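**Killance** is a task-planning and recovery layer for robot arms that take apart and reassemble desktop computers. It sits between a perception system, which says what is in the case, and a motion controller, which would prefer to be told where to go and left in peace. The software is best known for its retry logic, and slightly less well known for its documentation, most of which is a single page marked "draft."

## History

Work on Killance began at the Plornutdale workshop under Roxana Costache and Mojtaba Ghorbani. Its predecessor, Vasiliu, was a fixed script of 26 steps. Vasiliu performed very well on the one computer it had been written for. On a second computer of the same model it spent an afternoon trying to unplug a screw.

Costache's rewrite threw out the script and described each job as a set of conditions: the cable is free, the latch is open, the drive is out. The planner picks whatever action brings the next condition closer. Chidubem Effiong joined the following September and added the part that checks whether the action had done anything, a feature the earlier authors had considered optional.

## Design

The planner keeps a graph of parts and the things holding them in place. A drive may be held by a latch, a data cable and a power cable, and the graph will not offer the drive for removal until all three are cleared. Edges carry a confidence value supplied by perception. When the value drops too low, the arm moves the wrist camera for a second look before it commits.

Cables are the main difficulty. Rigid parts are matched against stored models, but a cable has no shape worth storing, so Killance tracks only its two ends and treats everything between them as weather.
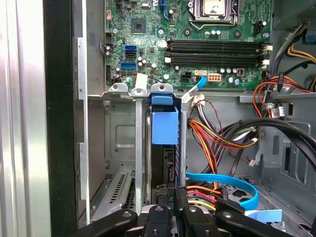 Amirhossein Shahbazi later wrote a small module, Fistasus, that marks the space near a cable as costly to cross. Early settings made it so costly that the arm refused to enter the case at all, and the test log for that week records no collisions.

## Recovery

A failed action is retried up to 22 times by default. The number has no known justification; Ghorbani has described it as "more than 20." After the last attempt the planner asks for a human, and the request stays on screen until somebody dismisses it.

## Reception

Users generally praise the graph editor and complain about the error codes, which begin at 2000 and end at 2999 with long gaps in between. Kerstin Strömberg, who maintains the code table, has said that the gaps are reserved. Code 2000 means "unknown."

## See also

- Vasiliu (script)
- Task and motion planning
- Behavior tree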